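Pevell Automation Opens Its Raltinley Shop to Visitors in May

Two-arm workstation to be shown handling tablets from a tray

RALTINLEY - Pevell Automation will open its Raltinley shop to the public for an evening in May. Visitors will be able to watch a two-arm robot workstation handle tablets, talk with the people who run it, and walk through the assembly area and the parts room. Admission is free.

Doors open at 4 p.m. and the last demonstration starts at 7 p.m. The shop can take 80 visitors over the course of the evening. Anyone who wants to come should sign up ahead of time at the front desk or by phone. Walk-ins will be let in if there is room.

The main demonstration is a tablet handling job that Pevell has been working on with Sorneck, a company that takes in used school and library devices, checks them, and sends them back out. Tablets arrive at Sorneck stacked in trays. Workers pick them up one at a time, look at both sides, and sort them. Pevell is testing how much of the lifting and turning can be given to a pair of arms.

"A tablet is flat and slick, and when they sit in a stack there isn't much of an edge to get hold of," said Natanael Moura, who leads the project at Pevell. "One arm can drag the top one around, but it tends to take the next one with it. With two arms you can hold both sides and tip it up. We still drop some. People who come will probably see that happen."

Each demonstration runs through one tray. An operator will stand next to the enclosure and explain what the arms are doing, and visitors can ask questions while the work is going on. After the tray is finished there will be a short break to restack it. Between runs, staff will bring out spare grippers and a box of worn finger pads for people to look at up close.

Sorneck will have 2 employees on hand to talk about the repair side of the business. They will not be accepting devices that evening, so please leave old tablets at home.

The tour of the assembly area takes place on the hour. Closed-toe shoes are required there, and children under 12 must be with an adult. The rest of the building has no shoe rule. The floor is level throughout, and there is a ramp at the side entrance. Photos are fine in the demonstration room, but not in the parts room, where customer orders are stored.

Teachers who would like to bring a class at another time can leave their name at the desk. Pevell expects to have a few morning slots open before the end of the school year.

Parking is in the lot behind the building. The front spaces are kept clear for deliveries until 6 p.m.

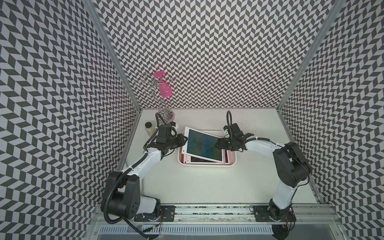
By Natanael Moura, Pevell Automation

Pevell Automation builds and services small robot workstations for sorting, packing, and repair shops. The company designs its cells in Raltinley and assembles them in the same building. Questions about the open house can be left with the front desk during business hours.

###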